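The Number on Line Nine

I had until Friday to hand in the equipment budget for the bench, and on Wednesday night all I had was a title and a sandwich. Jytte Þrastardóttir had left a sticky note on my monitor that said REAL NUMBERS THIS TIME, underlined twice, which I thought was unfair, because last year's numbers were perfectly real, they just belonged to a different thermal paste supplier.

So I took my laptop down to the lab and sat next to the robot while it ran. I think better with something moving nearby. The job was the old office tower, the one we'd been taking apart and putting back together since February, and I could bring up the wrist view on my screen and pretend to be supervising.

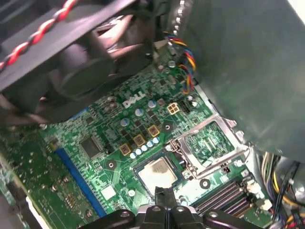

I typed "line one, grippers" and stared at it. We had two quotes. Skakitz wanted 3584 dollars for a set with the good fingertips, delivery in spring. Flaltinik wanted less and wouldn't say how much less until somebody got on a call with them. I hate the calls! A man named Samran Meesuk had phoned me three times already, always at lunch, always so friendly that I ended up telling him about my sister's wedding and never asked the price.

By nine I'd gotten as far as line eight. Grippers, cables, a spare wrist camera, insurance, shipping, more shipping, a chair (mine, the one I was sitting in, it had a lean). Line nine was the one I'd been putting off, because line nine was the plate. We'd made the plate ourselves, and every time a fit was off we just made another one late at night and told no one what it cost. I added it up that evening for the first time, with the hours in, and it came to 674 dollars. For a piece of gray stuff with slots in it.

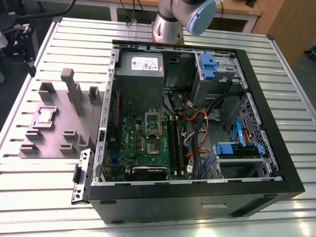
Our tower on the rails, parts plate tucked in on the left.

I got up and walked around the table. Then I sat down and deleted line nine, and typed it again, and deleted it again. If I left it in, Jytte would ask why we didn't buy plates from Buzatu like everybody else at Vosum. If I left it out, we'd be back down there making them at midnight for another year, on coffee I was also not allowed to expense.

Nam-gil Geum came in around then for his jacket and stayed to read over my shoulder, which he does. I scrolled up so he'd see the grippers first.
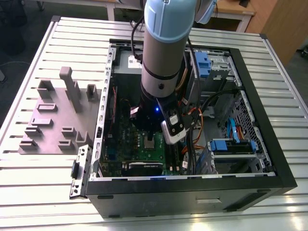
Nam-gil said I was budgeting like a person asking for permission. Put the plate in, he said, put the hours in too, and then ask for 80 more towers to practice on, so that when she cuts something she cuts the towers. "You don't even want 80 towers," I said. He said of course not, where would we keep them, and went home.

I thought that was terrible advice and I followed most of it. I asked for 13 towers, which is what would fit on the shelf if we moved the printer. I put the plate on line nine with every hour written out. I took the chair off, felt noble for a minute, and put it back on.

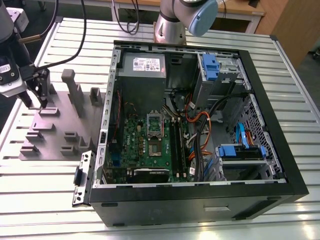

Gripper at the corner of the plate. CPU socket open, nothing in it.

Jytte read the whole thing on Friday standing up, with her coat on. She went down the page with her thumb and I watched the thumb slow down at nine.

"This is hours," she said.

"It's hours," I said.

"You've been doing this at night?"

I said some nights. She took a pen out of her coat, and I got ready for the line to go through it, and she crossed out the chair. Then she crossed out the towers, all of them, and wrote something next to the plate that I couldn't read upside down.

My phone was buzzing in my pocket. It was ten past twelve, so I knew exactly who it was, and this time I picked up and said, "Samran, before anything else, how much?"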